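Murel Opens Kitchen Surface Care Program to Independent Fabricators

Free sealing guides, a loaner test kit and a longer stone warranty are part of the package

VURKIVIK, December 2023 – Murel, a supplier of natural stone and finished countertops, is opening its surface care program to independent fabrication shops. The program was previously offered only to customers who bought and installed their counters through the company's own showrooms.

Shops that join will be able to register a finished counter with Murel on the day it is installed. The homeowner then receives a printed care guide for that type of stone, a reminder when the counter is due to be checked, and access to the company's repair desk by phone or email. There is no charge to the homeowner. Shops pay no fee to join, but they must buy the slab from Murel and follow the company's sealing steps.

The change follows a trial that began with shops in the Vurkivik and Zeltham areas. A total of 23 shops took part and registered 81 kitchens between them. Murel used the trial to rewrite its care guides, which installers said were too long and used trade terms that customers did not know.

What the care guides cover

There are separate guides for marble, granite, quartzite and soapstone. Each one fits on a single folded sheet and starts with daily cleaning. For marble, the advice is warm water, a soft cloth and a small amount of mild dish soap, followed by a rinse and a dry towel. Vinegar, lemon-based sprays and bathroom cleaners should be kept off marble completely. Acid dulls the polish and leaves a mark known as an etch, and sealing the stone does not prevent it.

The marble guide also explains the difference between an etch and a stain. An etch is damage to the surface itself and usually looks like a pale ring or a dull patch. A stain is something that has soaked into the stone and usually looks darker than the area next to it. Calls to the repair desk often mix up the two, and the treatments are different. A stain can often be drawn out at home with a paste left under plastic wrap. An etch on polished marble has to be rubbed out with polishing powder, and a large one needs a visit from a shop.

A section on sealing tells owners how to do a water test. A spoonful of water is left on the counter near the sink and wiped away after 30 minutes. If the stone underneath has darkened, it is ready for another coat. The guide recommends testing in more than one place, as the area near the sink wears faster than the rest of the kitchen.

Changes to the warranty

Counters registered under the program will carry a two-year warranty on the factory finish, up from one year. The warranty covers peeling or clouding of sealer applied by the shop, seams that open under normal use, and resin fill that shrinks or lifts. It does not cover etching, chips from dropped objects, or heat damage from pans set directly on a seam.

Claims go to the shop that installed the counter. If that shop has closed or no longer works with stone, Murel will assign another one in the program. Homeowners will need the registration card, or the address where the counter was installed. Existing Murel customers do not need to do anything. Their counters are already on file, and the longer warranty will apply to any counter installed in November or later.

Test kit for member shops

Member shops can also borrow a test kit, put together with Selvanayagam, a maker of stone sealers and polishing compounds. The kit holds sample tiles in honed and polished finishes, small bottles of three sealers, and a record sheet. Shops can use it to show customers how coffee, oil and red wine behave on sealed and unsealed stone before an order is placed.

Selvanayagam will supply the sealer used in the program and will answer technical questions from shops. Its products will also be sold at Murel's counters in small bottles meant for home use. Shops may use a different sealer if the customer asks for one, but the sealer part of the warranty will not apply in that case.

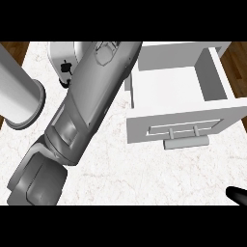
Kits are lent for two weeks at a time and can be picked up from the Vurkivik yard or the Zeltham showroom. A shop that wants to keep one may buy it at cost. Tiles that come back stained will be replaced before the kit goes out again, so shops do not need to clean them.

Training for installers

Each shop must send at least one installer to a half-day class before it can register counters. The class covers surface preparation, sealer application, seam care and how to fill out the registration form. It is held at the Zeltham showroom, where there is a working kitchen and a separate room for wet polishing. Installers should bring their own gloves and safety glasses. Polishers and pads are provided.

Shops that took part in the trial have already met this requirement. They will receive the new care guides by mail and should recycle any copies of the older booklet.

How to apply

Application forms are available at the order desk in Vurkivik and at the Zeltham showroom. A shop needs a current business license, proof of liability insurance and an open account with Murel. The company will reply in writing, and approved shops will be given a place in the next open class.

Homeowners who would like a care guide can ask for one at either location, whether or not they own a Murel counter. Large-print copies are available on request.

About Murel

Murel imports, cuts and finishes natural stone for kitchens, bathrooms and commercial interiors. The company operates a slab yard and cutting shop in Vurkivik and a showroom in Zeltham. It sells to homeowners, builders and fabrication shops.

Media contact

Murel Press Office, Vurkivik
Requests for slab samples, care guides and print-size pictures may be sent to the press office by mail or left at the order desk.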